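Gripper comparison in simulation: frequently asked questions

Maintained by Lina Karam. Last revised June 20, 2019.

What is being compared?

Two grippers on the same simulated mobile arm. Brulex is a parallel-jaw unit with flat pads. Clostel is an adaptive unit whose fingers close around the object. Both are driven by the Sakalauskas controller with the same gains and the same limits on speed and force.

Which tasks are used?

There are four: turn a door knob, pull a drawer, lift a mug and press a wall switch. The door task takes up most of this page, as it separates the two grippers more clearly than the others.

How many trials have been run?

2598, divided equally between the two grippers. Start positions are drawn from the same list for both, so any trial with one can be set against its partner with the other.

Where do the rooms come from?

They belong to the Ukgate set, which has 34 rooms in its current release. Seven of them are held back for the final comparison and are not used for tuning. 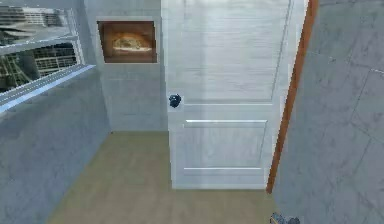 Gripper choice affects the approach path before it affects the grasp. Clostel opens wider than Brulex and needs more clearance at the side of the hand, so the planner rejects some paths that Brulex can take. Door tasks are started with the arm low and the camera facing the door. The round knob is on the left side of the door and the grey wall is close on the right, so in this room the wider hand can come in from the left, over open floor. In a mirrored copy of the room, with the knob next to the wall, the planner has much less to work with. Results for mirrored rooms are listed separately.

Why does Brulex slip on round knobs?

Flat pads touch a sphere at two small patches. Torque is then limited by friction at those patches, and our contact model does not deform the pads. A real pad would spread slightly and hold better. Treat the Brulex knob figures as a lower bound.

Can the pad friction be changed?

Yes. It is set in the gripper file, not in the room file. If you change it for one gripper, change it for the other as well and record both values with the results.

Does the wall texture matter?

It has no effect on contact. It can affect the knob detector, which works on colour images only. A dark knob on a pale door is an easy case for it. Lighting is even by default - no shadow settings are varied in this release.

What counts as a success?

The latch must be released and the door moved past the threshold angle given in the task file. A trial in which the knob turns but the door stays shut is logged as a partial result and counted as a failure.

Is the arm allowed to touch the walls?

Light contact is logged and the trial continues. Contact above the force limit ends it. Most of the ended trials so far are Clostel trials, and the usual cause is the outer knuckle meeting the wall during wrist rotation.

Will the results carry over to hardware?

We do not know yet. Hardware runs are planned for September with both grippers on one arm. Until then the figures should be used to rank the grippers within the simulator and for nothing else.

How do I add a third gripper?

Supply a mesh, a joint file and a closing profile. The mesh must be watertight - the loader stops with an error if it is not. Run the drawer task first, as it is the quickest to finish and shows most joint errors.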